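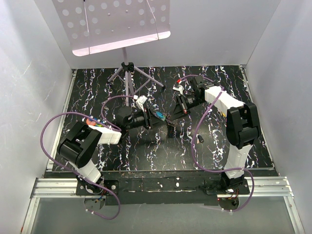 Temano Perforated Desk Music Stand

A folding music stand with a solid, perforated plate on a light tripod base. It suits students, teachers and anyone who reads from loose sheets or heavy books and finds that a wire stand lets the pages sag.

The plate

The plate is one wide piece punched with rows of round holes. The holes take weight out of the plate and let some air through, which helps if you play outdoors, though you will still want page clips in any real wind. It tilts from nearly flat to nearly upright. Flat is handy for writing on a part with a pencil. Most players leave it leaning back a little.

A lip along the bottom holds the music. It is deep enough for a thick book of studies or a ring binder, or for several single sheets laid side by side. Tablets fit too, but please tighten the tilt knob first.

The base

Three legs splay out from a clamp on the center column. Open them until they stop, then tighten the clamp by hand. Do not use pliers. The wider the legs are set, the steadier the stand, and the lower it sits. On a tabletop you can leave the column fully down and use the stand at seated reading height. On the floor, pull the column up and lock it where you want it.

If the stand leans, check that all three legs are open to the same point. This is the most common question we get, and it is nearly always one leg that has not gone all the way out.

Finishes

Pale pink plate with light gray legs, or plain black throughout. The pink is a soft shade, close to white under bright lamps. The legs on the pink version come in gray only. We no longer stock the green.

Packing it away

Loosen the tilt knob, lift the plate off the column, slide the column down and fold the legs in. The plate does not fold, so it goes in the flat pocket of the bag and the tripod goes in the long pocket. The bag is included. A shoulder strap is sold separately.

Gifty Asamoah, who looks after our school orders, suggests writing the room number on a strip of tape under the plate before the stands go out. Plates and tripods from the same batch can be swapped freely, so a mixed-up set still works.

Care

Wipe with a damp cloth. Dust collects in the holes, and a soft paintbrush gets it out faster than a cloth will. Keep the clamp free of oil - it needs the grip.

Details

Item number: 225
Plate: perforated, fixed (does not fold)
Tilt: adjustable, hand knob
Base: tripod, three folding legs
In the box: plate, tripod, carry bag, one spare knob
Not included: page clips, lamp, shoulder strap

Orders and spare parts

Single stands ship from our Plolden warehouse. Schools and ensembles ordering 30 or more should write to Teodoro Ocampo in the sales office for a quote, and allow extra time in August and September. Spare clamps, knobs and rubber feet are kept in stock for both finishes. When ordering a clamp, tell us which finish you have, as the black stand uses a slightly different screw.

Returns are accepted on unused stands in the original box.

See also: Zolham clip-on lamp, Zolham page clips (pair), Mykhailiuk padded stand bag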